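Betreff: Re: Greifervergleich am offenen PC-Gehäuse, Stand Oktober

Hallo zusammen,
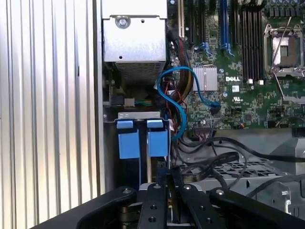 die schmalen schwarzen Finger sind jetzt montiert, und ich habe damit die Reihe am Dell-Board angefangen. Zu Einos Fragen gleich mehr.

Eino Laitinen schrieb:
> Wie viel Platz braucht ihr zwischen Laufwerksschacht und
> Kabeln? Mit dem Clutholm sind wir bei uns immer am Blech
> hängen geblieben. Und reicht euch die Kamera am Handgelenk,
> oder nehmt ihr noch eine von oben dazu?

Der Clutholm baut bei uns auch zu breit. Der Laltach kommt mit den schmalen Fingern tiefer ins Gehäuse, hält aber glatte Stecker schlechter. Von 7 Versuchen am SATA-Stecker gingen 4 durch, beim Clutholm keiner. Bei den blauen Laschen am Schacht liegen beide gleichauf.

Die Kamera am Handgelenk reicht zum Anfahren. Kurz vor dem Zugreifen verdecken die Finger die Stelle — da fahren wir im Moment blind nach Kraft. Ariel Cabrera will deshalb eine zweite Kamera von oben testen.

Am Regler habe ich nur die Schließgeschwindigkeit geändert. Die Logs liegen unter Sament im Ordner 345, Auswertung macht Nestor.

Hat jemand noch gummierte Fingerauflagen, 6 mm breit?

Gruß
Mark Anthony Ignacio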